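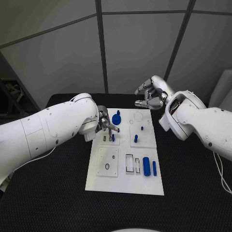

*El tablero blanco con las placas y las piezas azules, sobre la mesa negra*

## Tablero de encaje: tolerancias, clavijas azules y el dichoso engranaje

**tornillo_flojo**
Buenas. Abro hilo porque en el de Arnonix ya no se encuentra nada. Estoy copiando el tablero para hacerme uno en casa: base blanca, placas blancas encima, clavijas y engranaje en azul. Dudas rápidas:

- ¿qué holgura dejais entre clavija y agujero?
- ¿placas atornilladas o pegadas?
- el engranaje, ¿impreso de una pieza con el cilindro de arriba o aparte?

Llevo 18 clavijas impresas y la mitad no entran ni a martillazos. Gracias

**Merche_pla**
Holgura según impresora, no hay número mágico. Imprime una tira de agujeros de prueba y sal de dudas en una tarde. Y mide las clavijas en frío, que recién sacadas engañan

**kollit_norte**
Atornilladas. Siempre. Yo pegué las mías y cuando quise cambiar la de las dos ranuras me cargué la base entera. Base nueva, 900 gramos de filamento a la basura contando los intentos fallidos – no lo hagas

**tornillo_flojo**
uf. vale, atornilladas. ¿Y la base de que grosor? La mía se comba por las esquinas

**Rathore58**
Eso es la cama, no el grosor. Límpiala bien y sube la temperatura. O compra una plancha cortada y te olvidas, en Erkard las cortan a medida

**kollit_norte**
No estoy de acuerdo, una base fina se comba siempre por bien que pegue. Más gruesa y listo

**Rathore58**
pues la mía es fina y está plana como un espejo, tú verás
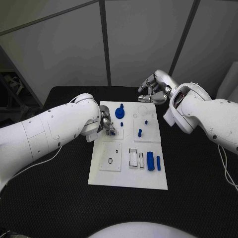

**tornillo_flojo**
Bueno, haya paz. He repetido la clavija corta con otro relleno y ya entra, justita pero entra. La alta sigue sin bajar del todo, se queda a medias y hay que hacer fuerza. Creo que es el primer milímetro, que sale más ancho (pie de elefante, se llama?). Lijando se arregla pero lijar 50 clavijas no me apetece nada

**Merche_pla**
Si, pie de elefante. Chaflán abajo en el diseño y adiós lija. Y otro chaflán en la boca del agujero, que eso ayuda más que andar tocando holguras

**stellan_s**
Lo del chaflán en el agujero, cuidado. Si lo haces muy grande entra cualquier cosa y el tablero pierde la gracia. Yo lo dejo mínimo. El engranaje: disco y cilindro de una pieza, de pie, sin soportes. Sale bien

**Rathore58**
De una pieza parte por el cuello, a mí se me han partido varios. Aparte y encajado

**stellan_s**
Más paredes y no parte. Paso archivo esta noche, versión 58 ya, que tela
– Stellan Solberg

**tornillo_flojo**
Gracias!! Lo imprimo en cuanto lo subas
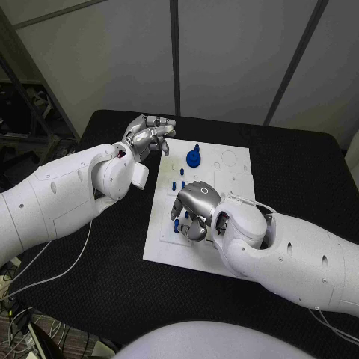
**Kollitside – Grupo de Encaje y Montaje**

**Merche_pla**
Otra cosa antes de que se pierda el hilo: el color. Azul sobre blanco se ve estupendo, yo las tenía grises y perdía las clavijas cortas cada dos por tres. La mesa oscura debajo también ayuda bastante

**kollit_norte**
a mí el blanco se me pone hecho un asco en dos semanas, prefiero gris claro. Pero vale, contraste tiene

**tornillo_flojo**
Blanco pues, ya tengo la bobina abierta. Impreso el engranaje de Stellan: alrededor de dos horas, sin soportes, ni un pelo. Falta ver si parte por el cuello

**Rathore58**
partirá

**stellan_s**
Cuatro paredes le has puesto?

**tornillo_flojo**
tres... lo repito mañana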